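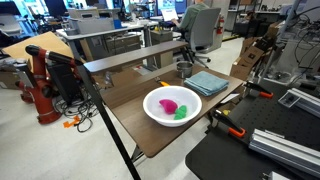
Bowl, plush bits and towel on the table

Co-op stealth in Tasard: is the second harbour mission broken or are we just bad?

tasard_tea_break
Hello all, long-time reader and not much of a poster. My brother-in-law and I have been working our way through Tasard on PC, two evenings a week when the little ones are in bed, and we've been having a lovely time of it until the second harbour mission. We've had 13 goes at it now. You know the one, where you come in by boat and have to get both hostages out of the customs house before the timer runs down. We can get the first one out quite happily, but the moment either of us touches the side door the whole yard wakes up and we get shot to bits on the stairs.

Is there a trick to that door? Or are you meant to go in loud? I'd really rather not, we've been so careful up to now (he's even been turning his speakers down when we crouch, bless him).

Bảo Dương
Not broken, but it is a mean one. The side door is on the same alarm as the floodlights, so somebody has to go round to the generator hut first. Leave your partner under the jetty, cut the power, then you have 52 seconds of dark before the guard with the torch wanders over to switch it back on. Plenty of time if you don't stop to search the desks!

Kuvero
I'm going to disagree a bit with Bảo here, sorry. The generator works, but on anything above normal difficulty the torch guard comes early if you've left anyone lying in the yard, and then you're both stuck inside with the lights on. I've always found it easier to go over the roof. There's a drainpipe on the north wall, behind the crates, and it brings you out above the landing where the second hostage is. You do have to leave the heavy rifle behind because you can't climb with it, which puts a lot of people off.

Bảo Dương
It puts people off for good reason, the dock fight straight afterwards is miserable with only a pistol. I take the point about the torch guard though. I play on normal and always have, I get home tired and I want to enjoy myself.

Kuvero
Nothing wrong with normal. But you don't need the rifle on the dock if you go for the boat straight away. Smoke on the left, hostages in front, and off you go.

Thư Trương
Lovely to see this mission being talked about again, it's my favourite in the whole game. I've done it both ways and I think it depends on whether you can talk to each other while you play. With voice chat I'd go with the generator every time, as it's such a nice feeling when one of you says "now" and the lights go. Without it, the roof, and stay together.

One more thing for the original poster – have you got the January patch? Before that one the side door could set off the alarm even with the power cut. My cousin had an old install and we spent a whole evening blaming each other over it.

Prokero_fan
Or just go in loud. Shotgun, front door, done. I finished with 68 on the clock and one hostage slightly annoyed with me.

Kuvero
You lose the stealth bonus and the silver badge, and you know it.

Prokero_fan
I do know it. I've never once missed the badge.

tasard_tea_break
Oh, you are a kind lot, thank you. I've just checked and I'm up to date but he isn't, he switched his updates off because they kept starting in the middle of his football game. So he's downloading it as I type. We'll try the generator first and the drainpipe if that goes wrong. Does it matter which of us hosts?

Thư Trương
Whoever has the better connection. The guards jump about a bit for the other player otherwise, and you do want to see that torch coming.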